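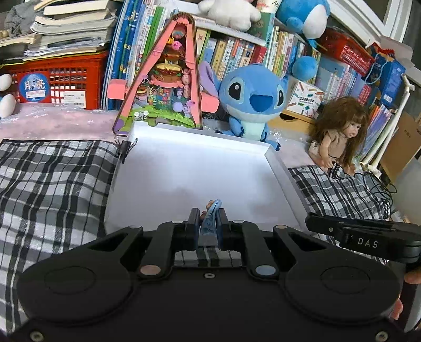 Hand-held gripper with a small light-blue toy between the finger pads.

Drillum Gripper Build: Frequently Asked Questions

What is this project?
Drillum is a hand-held gripper you can put together at a kitchen table or on a bench at your local makerspace. You squeeze, the two curved arms close, and the pads pick things up. I started drawing it in February and I'm still tinkering with it most nights. I love this thing!

Do I need a robot to use it?
Nope. You hold it yourself and do the job by hand, and that's half the fun. If you have an arm at home, the same fingers bolt onto it with the Cloline adapter plate (files are in the same folder).

How long does the build take?
My first one took 14 evenings, but I was redrawing parts as I went. If your parts are already printed, a weekend is plenty. Marta Kobzar at the Nechyporuk workshop built hers in a single Saturday and sent me a list of typos in the instructions, all fixed now.

What colour should I print it in?
Whatever you've got on the spool. I like black for the body and arms, with the pivot caps in different colours so I can tell left from right when I'm putting it back together.

Why do the arms have triangles cut out of them?
Less weight and less plastic. Your wrist will thank you after an hour of practice.

My fingers don't meet in the middle. Help!
Nearly always one link arm is on backwards. Take off the pivot caps, flip the arm, and close it slowly before you tighten anything. If it's still out, loosen the top screw on the plate a quarter turn and try again.

What should I practise on?
Small toys are brilliant. They're odd shapes, they're light, and you probably have a drawer full. Anything with a jagged edge makes you think about where the pads should go. A shallow box with raised edges makes a good target too, and it keeps things from rolling under the couch.

Does the grip wear out?
The pads do, slowly. I ran one pair through 1000 squeezes and they were still good. The next pair went to 3158 before a corner started to peel. Print spares.

What did it cost?
Mine came to 105 dollars, including the screws I dropped behind the heater and had to buy twice.

Is there a kit?
Not yet. I have a Fundgate page set up for a small batch, and the files stay free either way.

Can I change the design?
Please do! Send me what you come up with, especially longer fingers. I've tried three versions and they all flex too much.

Last updated July 15, 2026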